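How to clean a foam-topped work table

A soft white top is pleasant to work on, but it shows every mark. I use mine each day for sewing and small repairs, and after some months I have found a routine which keeps it in good condition. It takes 11 minutes when I do not hurry.

What you need: a soft brush, two cotton cloths, a bowl of lukewarm water and a little dish soap without color. I buy the Winia soap, but any mild one is fine.

1. Clear the table and brush it dry. Always brush in one direction, toward you, and collect the dust on a sheet of paper. If you start with a wet cloth, the dust goes into the foam and stays there.

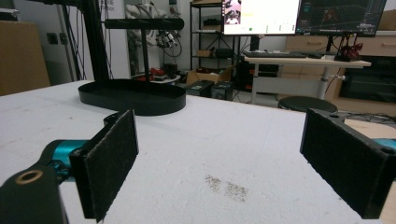
2. Put 4 drops of soap in the bowl. More soap means more rinsing, and foam does not like much water.

3. Wring the cloth very well and press it on each mark for a few seconds. Do not rub. Rubbing makes the surface rough, and a rough surface takes dirt faster.

4. Wipe with the second cloth, damp with clean water only. Then leave the window open and wait until the top is dry to the touch. 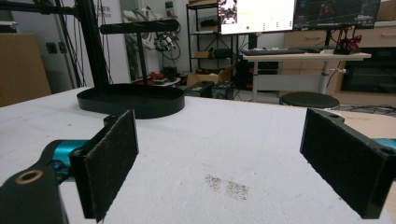
The white foam top, seen from low down.

Pencil marks are more difficult. My neighbor Kacper Kaczmarczyk recommends a white eraser, used lightly, before any water. It worked on my table, but please try it first in a corner.

Do not use alcohol or bleach. In January I tried a bleach spray on an old piece and it became yellow in one night.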